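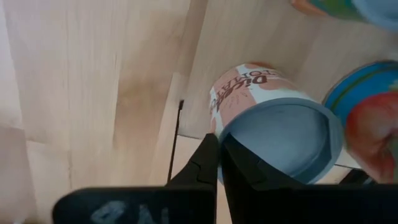
Hillclimbing is the last form of motorsport you can still do out of your own garage, one reader wrote to us in September, and he wanted to know why we give it so little space. He had a point. We went to Kikar.

The Kikar hillclimb uses 1,636 metres of public road that is closed for the weekend and handed back by dinnertime on the last day. It starts beside a gravel quarry and finishes at a lookout with a toilet block and a good view of the reservoir. There are nine corners with names and several without. The road is wide enough for a milk tanker, which is what normally uses it.

Cars go up one at a time against the clock. Each driver gets two practice runs and four timed runs if the weather holds, and the best time counts. A quick car takes less than a minute. Then it sits at the top until the batch is complete and rolls back down behind the course car. Over a whole weekend a driver might spend six minutes at racing speed.

The rest of the time is spent in the paddock, a sloping field with a tap at one end. Most entrants arrive with a trailer, a trolley jack, a folding table and more tyres than they will use. The wealthier ones have an awning. Breakfast is on from 6:30 and scrutineering opens at seven, and the line forms well before that.

The class that gets talked about most is the one for modified road cars under two litres. It had 15 entries this year, the biggest field in the class since Kikar came back onto the calendar. The rules are short. The body shell must be standard, the engine must come from the same manufacturer as the car, and the tyres must be from the approved list. Beyond that you can do more or less what you like, and people do.

The car to beat was the white hatchback entered by Zawadzka, a two-bay workshop that services farm utes during the week. It weighs 1,203 kilograms on the club scales with the driver in it. That is heavy for the class. The workshop has put its money into the gearbox instead, a six-speed sequential from Penov that cost more than the rest of the car. The ratios are very close. On the steep section after the second hairpin, where most of the class has to choose between bogging down in third and screaming in second, the Zawadzka car just keeps pulling.

It won, but only on the final run, and only by four hundredths of a second. Second place went to a much older coupe with a standard five-speed and a set of tyres on their third event. The coupe had led since the first timed run. Its driver braked late for the quarry bend on the last attempt, ran wide onto the grass and lost all of the advantage there.

Tyres remain the sore point. The approved list was drawn up 10 years ago and has been added to since but never trimmed. Two of the compounds on it are no longer made, and old sets change hands for silly prices. Flolar, the series sponsor, has offered to supply a single control tyre at a fixed cost. Front-runners are mostly against it. Drivers further down the order, who pay for everything themselves, are mostly in favour. A vote was due before the next round and has been put back to the off-season.

Anyone wanting to try it needs less than they might think. A road-registered car with a sound seat belt and a secure battery can enter the touring class. You will need a helmet of the current standard, a fire extinguisher fixed in a metal bracket, cotton or flame-resistant clothing to the wrists and ankles, and a basic licence. Entry covers timing and insurance - camping is extra. Bring a tarp, as the paddock grass is soaked by morning.

Spectators park at the quarry and walk up before the road closes. The best spot is the bank above the second hairpin, on the inside, where you can hear every gear change. Entries for the next Kikar meeting open in March.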